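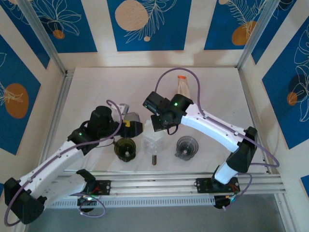
Cartwright opens its wallpaper works in Ziltley to visitors twice a year, and I went to the March one with my sister, who is doing up a hallway. We both like plants on a wall and argue over what should go with them. Her taste runs to the sort of thing on those panels, with white line drawings of plants over blue and cream stripes, and orange and beige circles in among them. I would leave the circles out. We had agreed to look at everything before either of us bought a roll.

The train from Nulbridge takes 54 minutes and the works is a short walk uphill from the station, past a tyre place and a chapel. Go in by the side gate. The front door has the big sign over it but it is kept locked, and we stood there for a while with two other people before a man in an apron came out and pointed.

Tours go off on the half hour. Ours was led by Siwan Landeg, who has been in the print room for 17 years and started in the packing shed. She began upstairs with the pattern books. The oldest are too frail to handle, so she turned the pages herself, wearing no gloves. Clean dry hands are better for old paper, she said, as you can feel when it is about to tear. Most of the early designs are small sprigs and trellis. After that come big roses, then a long run of imitation wood and tile meant for kitchens and sculleries.

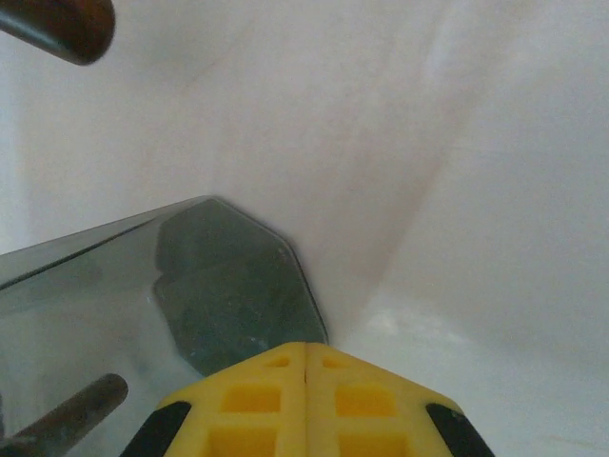

Downstairs is the block room. The blocks are pear wood, heavier than they look, with felt set into the larger shapes so that the colour goes on evenly. One printer was working on a fern in three greens. She pressed the block on to a pad of colour, set it down on the paper by the pins at its corners, and gave it a knock with the handle of a mallet. Each colour has to dry before the next one goes on, so the length of paper is hung in loops from rods up near the ceiling and left. A full set of rolls for a bedroom can take a fortnight.

My sister asked what happens when a block is put down crooked. Siwan said the length is cut up and used for drawer liners, and the drawer liners sell very well.

The machine room was less to my liking, mainly for the noise. It runs the surface printed papers, which are the cheaper range, and you watch from behind a yellow line. The colour sits a bit thick at the edges of each shape and I do like that in the finished paper.

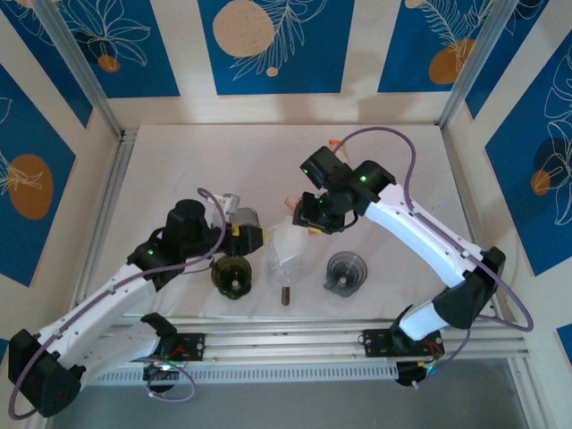 Lunch was soup and a roll in the canteen. There was leek or tomato. The leek had gone by the time we got to the front, and the tomato was fine. Tea is included in the ticket but cake is extra.

At two o'clock there was a talk by Solange Brunet, who draws new patterns for the firm. She spoke about repeats, and how a drawing that looks good on a sheet can turn into a row of stripes once it is up on a wall. She hangs every design in a spare corridor and walks past it for a week. She had brought a poppy that failed - from the far end of the room the leaves joined up into a sort of zigzag, and once she had shown us we couldn't stop seeing it. I would have been happy with another half hour of that. The questions were mostly about damp.

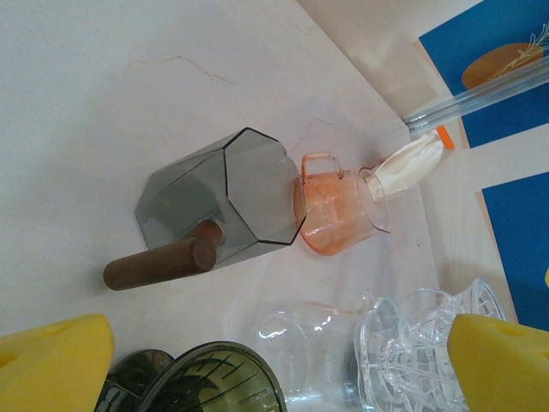

The shop is at the end and takes a long time to get round. Machine printed seconds were £17 a roll and full price hand blocked paper starts at £59, so most people were at the seconds table. Check the batch numbers on the labels before you pay. I found four rolls of a willow I wanted and one was from a different batch, clearly greener when we took it to the window. The woman on the till swapped it from a box in the back. My sister came away with samples and no rolls, having decided she needs to see them in the hallway light first.

Some practical points. The stairs to the pattern books are steep and there is no lift, but they will bring a couple of the books down if you ring ahead. Photographs are allowed upstairs but not in the design studio. Parking is on the street and was full by eleven. The last direct train back is just before six, and after that you have to change at Zuststead and wait. The next open day is in September.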